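Stirnden Workshop Guide: Caring for Metal Parts Bins

Metal bins used for bar stock should be inspected every 12 weeks.

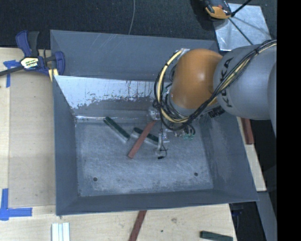
Before starting, remove all bars and set them on a padded bench, sorted by color.

1. Brush loose grit from the sloping walls toward the floor of the bin.
2. Vacuum the floor, including any holes and the crease along the back edge.
3. Wipe all surfaces with a damp cloth, then dry them fully.
4. Feel for raised edges with a gloved hand. Light scratches are acceptable – burrs must be filed flat.

Return the bars one at a time. Record the bin number and the month on Form 489.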